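February, late, kitchen table

Up at 5:40 because the heating clicked on and I couldn't get back to sleep. Coffee, two slices of toast, the end of the marmalade. Need more marmalade. Rain until nine and then it cleared.

Took the 21 bus to the showroom. Atieno Were had already been in and left a note on my bag hook with the numbers from the stock list. There are 849 lines on it now, counting the duplicates. She wants the duplicates gone before the Tavside people send their own list, and she wants the shelves and the list to agree for once. I said I would do the small things and she could do the lamps, which she knows better than I do. She agreed to that too fast and I think she had planned it.

The room is easier to work in during the day. The big windows at the far end give enough light that you can read a label without tilting it, and the trees outside are green enough to look at when your eyes get tired. I have asked twice whether the long ceiling lights need to be on as well. They were on.

Spent the morning on the white shelving along the brick wall. My idea was to bring everything pale to the middle and put the darker pieces at the ends. Caroline Athumani thought it should go by size. We tried hers on one bay and it looked like a row of school photographs, so we went back to mine, and then she moved four things when I went to wash my hands and it was better. The small white lamps stay along the top. Atieno is firm about that and I agree with her. They are the first thing people ask about.

The Vomlow order is short again. The invoice says 50 of the small dishes and I have 21 in the box and no second box. I wrote to them before lunch and got the automatic reply. If it is like last time it will come in a different van two days later with no paperwork.

Lunch was soup from the flask and half of Caroline's flatbread. She told me about her sister's new apartment, which has a bath in the bedroom. I can't picture where the towels go.

Photos from today:

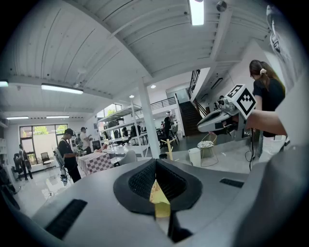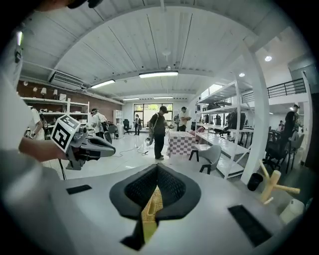
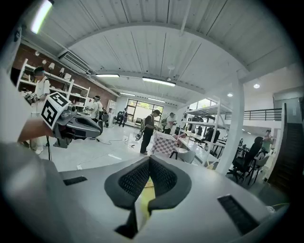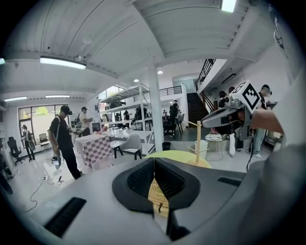
The showroom, daytime. The lamps and the brick wall are in the second and third, the mug tree in the last.

After lunch I did the kitchen things. The mug tree is a nice plain one, light wood with short pegs, and I would like one at home if there was any counter left to stand it on. I put it down on the list as "mug stand, wood" and then found it was already there as "cup tree" and again as "peg stand." That is three lines for one object. I crossed out two and kept mine, then changed mine to "mug tree" so Atieno would find it.

The woven basket is on the list at 284, which can't be the price. Caroline thinks it is a shelf number from the old system. I put a question mark next to it. We don't have 284 shelves.

The metal racks are still a job for another time. Everything that has no home gets put on a rack and then the rack is full and people start on the floor. I got as far as the bottom tier of one and found the tape gun I bought a replacement for in the fall. So now we have two tape guns and no tape.

Jendovholm called in the middle of this about the table. They can hold it until the end of the month but not after, and delivery is extra above the ground floor. I said we only wanted it on the ground floor. The woman said she would make a note, and I could hear that she was not writing anything. I will send it in an email as well.

Atieno called at four to ask how far I had got. I read her the crossed-out lines and she was pleased with those. She was less pleased about the question mark. She wants the Bellini samples put somewhere they won't get mixed in with our own, and I said the upper level, and she said she did not want to be carrying plates down the stairs every time a customer came. Fair enough. I cleared a space on a low shelf and wrote BELLINI on a piece of card. It looks a bit severe but it can be read from the desk.

My knees are sore from the bottom tier. I should take the kneeling pad from the garden shed tomorrow, if the mice haven't had it.

Bus home was full. Stood as far as the library and then got a seat next to a man with a cello. Dinner was eggs and the rest of the spinach. Washed the flask properly this time, with the brush.

To do: marmalade, tape, email Jendovholm, ring Vomlow if there is still no reply by ten, ask Atieno who had the old shelf list. Find the other black marker. Caroline had it last, for the card, and I think it went home in her coat.

Bed now. It has started raining again.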